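Search this guide Enter keyword Go

Stosen Canvas Tote: Care and Use Guide
Section 4. Loading the Bag
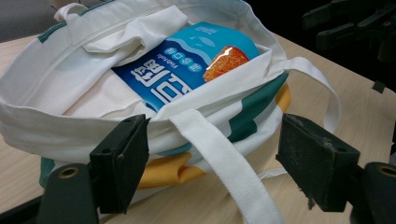
The tote has no frame or stiffening and will not stand upright until it holds some weight. Load it on a flat, dry surface such as a table or counter.

4.1 Before loading

1. Lay the bag down with the mouth facing you.
2. Pull all straps clear of the opening. A strap left inside will be trapped under the contents.
3. Unroll the rim and check the stitching where each strap joins the bag. Do not load the bag if any thread is loose.

4.2 Loading packaged food

1. Place flat, heavy items against the bottom seam first.
2. Slide snack packages in with the printed side facing up. Packages up to 500 g may be laid flat.
3. Keep cans and boxes with hard corners away from sealed pouches.
4. Fold any loose inner fabric back against the side wall.
5. Lift the rim with both hands and let the contents settle before taking up the carrying straps.

Note: Crinkled or puffed packages take up more room at the mouth than at the base. Load them last.

CAUTION: Do not carry the bag by one strap when it is loaded. Uneven pull can stretch the webbing.

CAUTION: Chilled items must be wrapped. Moisture can cause the colored panels to mark the white canvas.

4.3 After unloading

1. Turn the bag upside down and shake out crumbs.
2. Wipe the inside with a damp cloth. Leave the mouth open for 60 minutes.
3. Fold along the side seams and store flat. For washing, see Section 5.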